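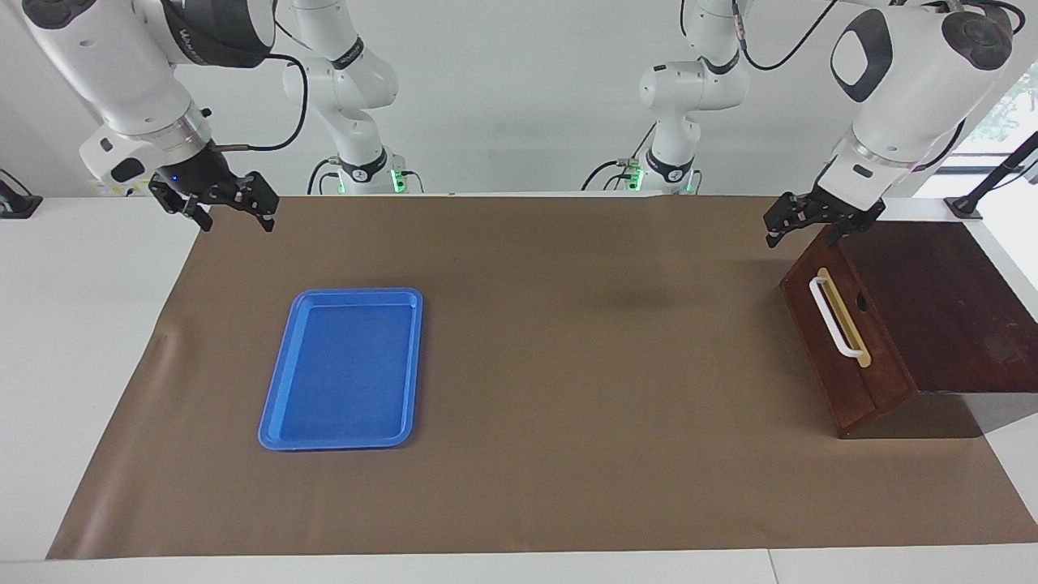

2 min read

Bench covering, part 1 of 5. Taupe-brown paper over the white tabletop, one large sheet, far edge almost to the front. I left strips of white bare along the left and front margins.

14 comments · 9 shares

2/ Paper goes down before anything else. Roll it out curl side down, press from the middle toward the edges, then wait. A few faint creases stayed near the left edge. They don't matter under a tray. They do matter under a pencil, so I write on the right.

3 comments · 2 shares

3/ Blue plastic tray on the left half, lengthwise, pointing to the back. Rounded corners, shallow raised rim. The rim stops a dropped screw. It will not stop a spill of any size -- liquids get a deeper tray.

6 comments · 1 share

4/ The wooden box with the sloped top stays on the right, hanging past the edge of the paper. White U-shaped handle on a pale wooden strip, toward the left. The lid is scuffed. Tamer Daher wants to refinish it. I'd sand lightly, wax it and stop there.

11 comments · 4 shares

5/ Width: the last roll was 68 cm and needed a taped seam, which caught on everything. The Pollow roll is wider and covers in one piece. Change the sheet when it tears or stains, not on a schedule. My last one went down in May.

Hussam Chamoun asked about tape at the corners -- none so far. If yours lifts, use low-tack and fold one end over for a pull tab.

8 comments · 5 shares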